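From: Sekar Harahap
To: parish-readers list
Subject: Re: [readers] Lumenta reading group, do we keep the Job chapters?

Fikri Sinaga wrote:
> I'd drop the Job chapters for this round. Half the group hasn't
> finished Ecclesiastes and the new people from Bradberg are coming
> in cold. Also the study edition is 559 pages and we promised them
> something they could get through by June. Could we do Ruth and
> go back to Job after the summer?

Quick one, on my way out.

Don't want to drop Job. Sorry. Ruth is lovely but we did it two years ago and the notes are still in the shared folder, anyone who wants them can have them. Job is the one people asked for. Three different people stopped me after the evening service, and they weren't asking for something short.

The page count is a red herring I think. Most of that book is footnotes and the essays at the back. If we skip the Elihu speeches the first time through (come back to them, I know, I know, you like Elihu) it's a lot less than it looks. I'd do the prologue and chapter 3 in one evening, then the friends by round, then the whirlwind by itself with nothing else on the agenda. Last time we rushed the whirlwind and had tea instead of talking and I still regret it.

About the Bradberg people. They are not cold. Edo has been through the whole of the wisdom books with his old congregation, he told me he's read more commentaries on Job than is good for him. He might even lead an evening. Somebody ask him, I keep forgeting.

What I do agree on: the translation. We can't have 20 people with five different Bibles again, chapter 19 was hopeless, "redeemer" and "vindicator" and whatever the third one was. Pick one, print the chapter, hand it out. People can bring their own for comparing.

And the opening prayer. Some want a set one, some want silence. I'd go silence, two minutes, then someone reads a psalm. 88 would go with Job but maybe not on the first night.

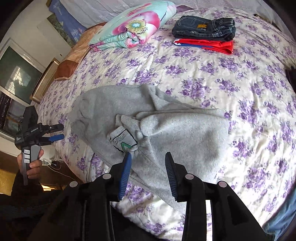 Fikri rang just now while I was typing and says fine, Job, but only if we keep Elihu in, because leaving him out makes God's answer come from nowhere and people go home thinking the friends were the whole argument. Also wants it noted that he never called Ruth short, he called it managable.

OK. Elihu stays, one evening, Fikri leads it. That makes it one week longer so we'd run past where we said. Does anyone mind? Reply to the list please, not to me, I lose them otherwise.

Room is still the small one upstairs, 7:30 pm. Clolto key is with Edo.

Sekar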